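Date: December, 4:40 pm
From: Hanyu Liang
To: bench list

> Are the push buttons for Gatley sorted yet? Need red, green and yellow
> kept apart, order 1063.

Not yet, sorry. Buttons still on the green belt, colors all mixed:

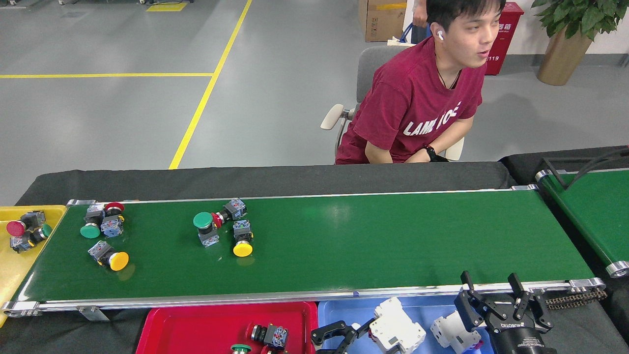
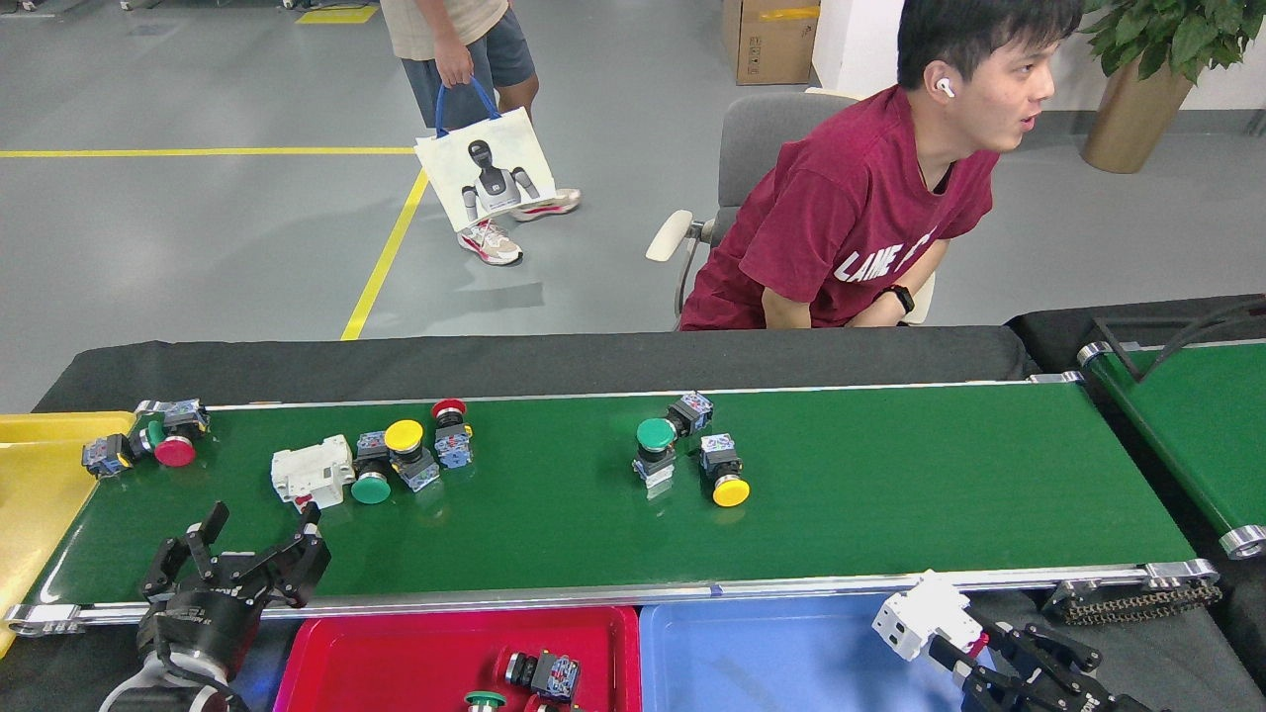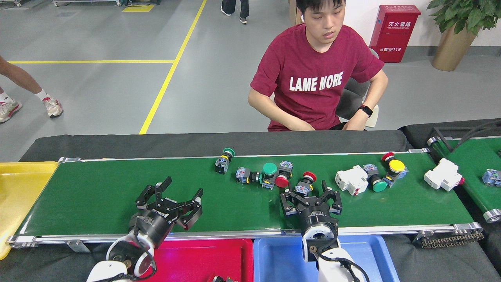 Trays are yellow, red, blue, so pls agree what goes in blue befoer I label anything. Loose switch blocks seperate, Bai wants those back at Cirnholm. Need 15 more bags too. Back at 5.

Hanyu

List contact: bench list desk, Drarneo | Back to top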